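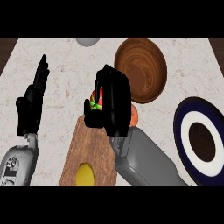 Reece Haslam reckons a town of 2,000 people can be studied perfectly well with the free census tables and a spreadsheet, and that anyone who tries to sell you a model for it should be asked a lot of questions first.

6 min read

Ageing town, shrinking rate base: where do we start with a long-term study?

harum_marg
10 January 2019

Hello all, first time posting so please be gentle with me. I'm on a little working group in Harum, a farming town of 2,000, and we've been asked to put together something sensible about what the town will look like a generation from now. The young ones go off to Greltwood for work and mostly stay there, the rest of us are getting on a bit, and the council is (quite rightly) wondering who will be paying for the pool and the library and the roads by then. On top of that we've got the solar farm proposal at Drallow, which might bring jobs or might just bring utes through the main street for a year, depending on who you talk to at the bakery.

What I'd love is advice on how you study all of this together. Do population, energy and council money go in one big forecast, or do you do them separately and join them up at the end? Is it realistic to ask a university to take it on? We have $500, and I know that won't get far. There's a draft due in October. I was a school bursar for years so I can handle figures, but I've never done any forecasting and the papers I've found online go over my head by the second page.

Thank you in advance, and sorry for the essay!

Reece Haslam

Hi Marg, and welcome. No need to apologise, it's a lovely clear question and I've seen much worse from people who are paid to ask them.

I'd do the population first and on its own. Everything else hangs off it. Get the last few censuses for your area by five-year age group and look at how each group moves from one census to the next. The people who were 15 to 19 last time are 20 to 24 this time, so if you had a good number of the first and hardly any of the second, there's your Greltwood problem written down as a ratio. You can carry those ratios forward to get a rough future population. It's an old method and a plain one, and with small numbers it jumps about, so group the ages more widely if it starts looking silly.

Then write 3 scenarios. Call them something dull. One where things carry on as they are, one where more young families stay or come back, and one where they leave faster. Please don't put a probability on any of them - you've no basis for it, and somebody will quote it at you in a public meeting.

For the money side, take the council's own long-term financial plan and ask which lines depend on how many people there are and which depend on kilometres of road. The roads stay the same length however many of you are left, and that one fact may turn out to be most of your report.

I'd leave Drallow as a separate chapter. Construction jobs and ongoing jobs need to be in separate columns, and so do rates or community payments, which may come with an end date. If the developer has published an economic assessment, read the appendix before the summary and look for the word "multiplier". A big multiplier in a small town usually means they've assumed the wages are spent locally, when you know very well that half the shopping is done in Greltwood.

On universities, yes, do ask, but ask for a student. An honours or masters student needs a topic and a supervisor, and a small town that has already gathered its own figures is quite an attractive topic. Email the supervisor directly, keep it to one page, and say what data you hold. Most of your money can go on travel so they can come and see the place. Do mind the dates though. Students tend to settle on their topics early in the year, so I'd be writing this month if I were you.

ghauri_flats

We paid a consultant and got a glossy thing with another shire's name left in on page 3. Do it yourselves.

TillyB

Everything Reece said, and could I add a bit about climate, as it's the part we left out over our way and had to go back for? Insurance was the thing that caught us. Two of the older halls had become very dear to cover, and that was affecting the council's budget well before any of the population changes we'd been fretting over. I'd ask the council what it pays to insure each building now and what it paid several years ago. They'll have it somewhere, though it took us up to 6 emails to find the right person (she was delightful once we did).

The other thing is the internet. We had a good number of people working from home for city firms and they didn't show up as anything special in the tables we were using, so we only found out by putting a form on the counter at the post office. It wasn't scientific and we said so in the report, but it changed what we wrote about young families quite a lot. Good luck Marg, and do come back and tell us how the draft goes!

harum_marg

Oh this is wonderful, thank you. I've printed it all out for the group. Reece, I'll start on the age tables tonight, and I'm going to see the council about the halls as soon as I can get an appointment.

Related
Reading a developer's economic assessment without a degree
Which discount rate should a small council use?
Approaching a university supervisor: sample wording
Does remote work keep people in country towns?
Ghauri: road maintenance costs per resident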